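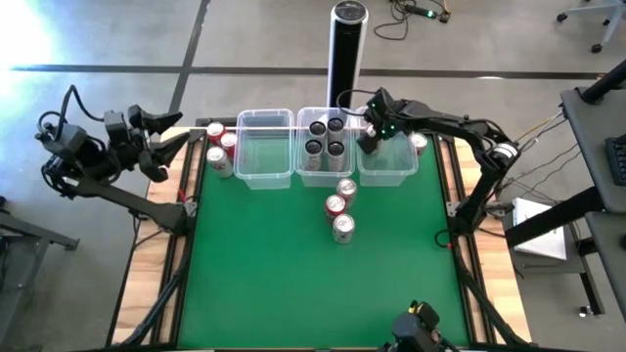 3.2 Storage habits and food waste in shared kitchens

Households that share a kitchen throw out more than households that don't, and the gap holds after controlling for income (Table 2). We wanted to know how much of it comes down to plain forgetting. Pantry diaries from Worden and Nerkbridge, 316 households, one month each, September in both towns. Participants logged every item opened, moved or thrown out. Container type was coded from the diary – opaque, clear, or none. Clear was the category that gave us trouble, as people used the word for anything they could half see through. We settled on transparent walls with the contents readable from the side, as with the four cans in the middle bin in Figure 4, and recoded the rest as opaque. An empty container counted as a container if the diary gave it a place on the shelf.

Figure 4. Clear bins side by side, cans upright in the middle one.

Diaries first. We got 1558 usable discard entries. Entries with no reason given were dropped, also entries where the reason was "other" and nothing else. Pet food dropped. Baby food kept, against the advice of one reader of an earlier draft, and the results do not move much either way.

The main finding is dull but solid. Items stored in opaque containers were more likely to be logged as "forgot we had it" than items in clear ones. Loose items did worst of all. The pattern is stronger for dry goods than for cans, probably as cans last long enough that forgetting one for a month costs nothing. Bread behaves like its own category and is treated in 3.4.

Ownership matters more than we expected. In shared houses the reason most often given was not knowing if an item was free to throw out. Jemal (the pilot street in Nerkbridge) had a labeling rule already in place before the study, set up by the tenants themselves, and its discards look like those of single-family homes. Small sample, 30 households, so we dont lean on it. Sosina Woldemariam coded these diaries separately from the main set and flagged any entry where a name was mentioned. Her notes are the basis for the "contested item" code used in Section 4.

Two limits. Diaries undercount. A bin check in a subset of 85 homes turned up items that never made it to the page, mostly leftovers, hardly any packaged goods. And the Muvlow scale, which we used for self-reported tidiness, was built for offices and several of its questions make little sense in a kitchen. We kept it for comparison with earlier work. Scores were only weakly related to discards in either town, and the relation dissapears once household size is in the model.

Refrigerated items are left out of this section entirely – see 3.3.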